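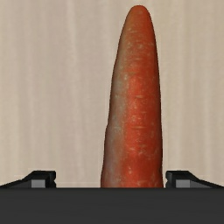

When should I sow carrots for fall?

I put mine in the second week of July and stop by the end of the month. That's for Zavstead, where the first hard frost tends to show up while I'm still pretending it's summer. If you garden down toward Purnetport you've got a couple more weeks to play with, lucky you. Count back from your own frost, give the slow kinds extra time, and don't sweat it if you miss by a few days. Fall carrots sit in cold soil pretty happily once they've sized up.

Isn't July too hot to get seed to sprout?

It's hot, yes, and this is where most of the emails I get come from. Carrot seed is tiny and it sits right near the surface, so one dry afternoon can wipe out the lot. I water the row well, sow, then lay an old plank straight on top. From day five I lift the plank every morning with my coffee and have a look. The minute I see little green threads the plank comes off! Leave it one day too long and you get pale, floppy seedlings (ask me how I know). Burlap works too and is more forgiving, but the seedlings like to grow up through the weave and then you're picking them out one by one, muttering.

Which kinds do you grow?

Mostly two. Kuo is my main one, a blunt, medium-long carrot I've been growing for years and the one my kids will eat raw without a speech from me. Predadov is the keeper. It's slow, it's a bit coarse if you pull it early, and then in January it tastes wonderful. I've tried the purple ones and I think they look better than they taste, but my sister disagrees with me loudly every Thanksgiving.

Do you really have to thin them?

You do. I hate it too. I thin once when the tops are as tall as my finger, then again a few weeks later, and the second round goes in a salad. Water first so they slide out, and do it in the evening if you have carrot fly where you are. Some people snip with scissors so the neighbors in the row don't get disturbed. I don't have the patience but it's a perfectly good way.

Why did mine come up forked?

Stones, usually, or a lump of hard clay, or fresh manure that went in that spring. The root hits something and splits. My first bed here was dug over a buried gravel path and I got carrots with legs, carrots with arms, one that looked like my uncle sitting down. I sieved the top foot of that bed over a very long weekend and things got better. If you can't face that, grow a short round kind, or build the bed up a little. They taste the same forked. They're just a pain to peel.

How do you keep them through the winter?

Damp sand, in lidded tubs, in the coldest corner of the garage where it doesn't freeze. I twist off the tops, don't wash them, and pack them so they aren't touching. The fridge sits at 38 and it's fine for a few weeks' worth in a bag, but I need that drawer for other things by December.
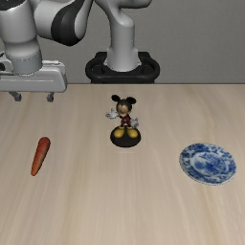 Archie Lindsay wrote in to say that he doesn't bother with sand at all. He leaves his whole row in the ground, piles on straw a foot deep, and digs as he needs them right up to March. His one warning was voles, which found the straw very cozy two winters back and left him with a row of tops and nothing underneath.

I tried Archie's way with half a row last year and I'm mostly converted. You need dry straw and something to hold it down, and you need to mark where the row is before the snow comes, which I did not do.

How much seed should I buy?

Less than you think. A packet of Kuo says 3,000 seeds on the back, and my son once counted a packet for a school project and got 3,017, so no complaints there. I get through one packet for fall and a bit of another to patch the gaps. Old seed is iffy after the second year. I use mine up anyway, just sown thicker.

Can I grow them in a pot?

Sure, if it's deep. Short kinds, light mix, and don't let it dry out.

What about the green shoulders?

Sun got to them. Pull some soil up over the tops next time and trim the green off, it's bitter.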